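Food Storage at Home, Session 3: Living With Your Refrigerator
Moldovan Community Kitchen Course, Sisgate campus

Welcome back, everybody! Last time we spent so long on dry goods (my fault, I do love talking about beans) that we hardly got to cold storage, so tonight we'll give it the whole evening.

Let's begin with temperature. Your refrigerator should hold at 40°F or below, and the freezer at 0°F. The numbered dial inside many older models doesn't tell you degrees, so please buy a little thermometer and stand it in a glass of water on the middle shelf overnight. Read it first thing, before anyone has gone in for the milk.

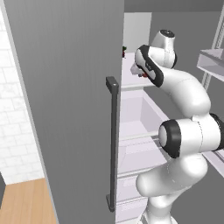

Now, where things go. Raw meat and fish belong on the lowest shelf, in a dish with a rim, so nothing can drip onto your salad. Leftovers and cooked food sit higher up. The door shelves are the warmest spot in most refrigerators — I know that's where the egg rack often is, but I'd move the eggs inside and give the door over to mustard, jam and pickles.

Leftovers keep three to four days. Divide a big pot of soup into shallow containers and get it chilled within two hours of coming off the stove. Write the date on the lid! I once found a tub from December in my own freezer and to this day I couldn't tell you what it was.

A word on the doors themselves. Wipe the rubber seal with warm soapy water every month or so, getting down into the folds where crumbs collect. Then shut a slip of paper in the door and tug. If it slides out easily, the seal may be worn, and you should try the same thing at several points along the edge.
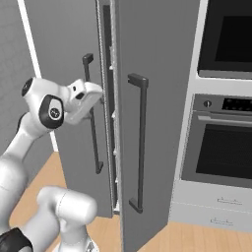

Fig. 2. Gray refrigerator with a white robotic arm at the left door, its gripper beside the handle.

For next session, please draw a simple map of your own refrigerator, shelf by shelf, and mark what you would move. Read pages 3 to 9 of the Clollitz booklet too, and bring any questions about freezing vegetables, as we'll start there.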